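How to Sort a Snack Stash into Clear Bins

By Nelu Ilie
November 27, 2023

I love a snack drawer. What I don't love is digging through one with both arms while a bag of something crunchy gets crushed at the bottom! Our snacks used to live in a single deep drawer, all flavors and all sizes jumbled together, and every time somebody wanted the cheese ones the whole lot came out onto the counter.

I switched to clear bins in August and I've become a little evangelical about it. Sorting a big mixed box takes me 30 minutes now, and that includes wiping the bins and eating one bag of the evidence. If you buy variety packs, or you stock snacks for an office or a team, this is a really satisfying job and you don't need anything fancy to do it.

You'll need a table with room to spread out, a few clear plastic bins, a marker and some masking tape. Mine are the low open Lirnular bins, but any see-through container with an open top works. I tried the ones with lids first (Pimix, the snap kind) and the lids spent most of their lives on top of the fridge.
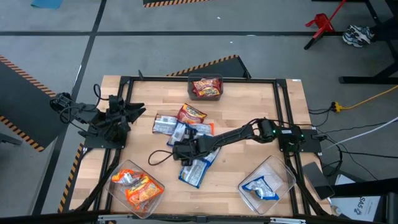 Step 1: Set out the bins before the snacks

Put your bins on the table first and leave the middle free. The middle is for the pile. The edges and corners are for the bins, spaced so that you can reach every one of them from wherever you're standing. I like them far enough apart that a badly aimed bag lands on wood and doesn't end up in with the wrong flavor.

Three is a great number to start with. One for red and yellow packets, one for orange, one for blue and white, and off you go. You can always add another bin later if one group gets out of hand, and starting with too many just means you stand there wondering which of six homes a pretzel bag belongs in.

Drop one packet of the right kind into each bin as a marker. It sounds silly when you could write a label, but your eyes go straight to the color and you hardly have to think after that.

Step 2: Pick one rule and stick to it

My rule is color. Snack makers have already done the hard work for us, giving each flavor its own loud bag, and even very small kids can sort by it. Other rules that work well:

By flavor, if your family has strong feelings
By sweet and salty, if you only want two bins
By date, if you buy in bulk and lose track
By person, if there have been Incidents

Choose one. I once tried to do color and date at the same time and had to tip it all back out and start again.

The tricky ones are bags with several colors on them. Plenty of white packets have an accent or two, and a bag can look like one thing from the front and another thing altogether from the back. I go by the biggest patch of color on the front. When it's still a toss-up, I put it with whichever bin is emptier and move on with my life.

Step 3: Spread the pile

Pour the snacks out gently and then flatten the heap with your hands, so most of the bags are lying down and you can see at least a corner of each one. Little packets love to hide underneath big ones. A full-size chip bag will cover two small ones without you ever knowing they're there, so slide the large bags to the front and deal with them early.
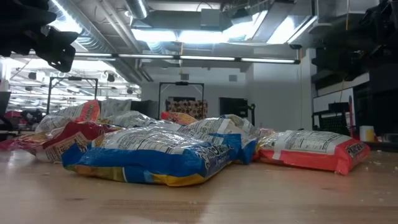
Turn over anything that has landed nutrition-side up. The backs all look much the same – white panel, tiny black print – and you'll sort faster from the fronts. While a bag is in your hand, check the date and give the seams a quick squeeze. Anything that hisses goes in a bowl to be eaten today, and I have never had any trouble finding takers for that bowl.

Don't worry about creases. A crumpled bag is usually perfectly fine inside. Just smooth it out a little before it goes in the bin and it'll stack better.

Step 4: Sort one color at a time

You can pick up whatever is closest and find its bin, and that works. I find it much quicker to go after one color until it's gone. All the orange, then all the blue and white, then the reds. The pile shrinks in big jumps and it feels wonderful!

Hold each bag by its top seam if you can. Squeezing the middle is how chips turn into crumbs. Lay it in the bin, don't drop it, and let each one overlap the last a bit. If a bin starts to heap up past its rim, take the bags out and stand them on end like files in a drawer. You'll fit a surprising number more.

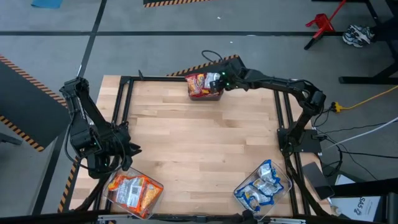 Orange on the left, blue and white on the right, and a red bag at the far side of the table.

Step 5: Label and put away

Stick a strip of masking tape on the short end of each bin, the end that will face out on the shelf, and write the group on it. Tape peels off cleanly when you change your mind. I add the month I filled it too, down in the corner.

Bins with the most popular flavor go at the front and at kid height. The slow movers go behind. Ours sit on an old Barbu shelf next to the fridge, and the bins slide out like drawers.

Keeping it going

When new snacks come home, take out what's left in each bin, put the new bags at the back or the bottom, and set the older ones on top. It takes a minute per bin. If you're left with one or two oddballs that match nothing, lunch boxes are a very good place for them.

Next up I'm doing the tea shelf, so if you have a system for tea bags that come in twelve different sizes of envelope, please leave it in the comments!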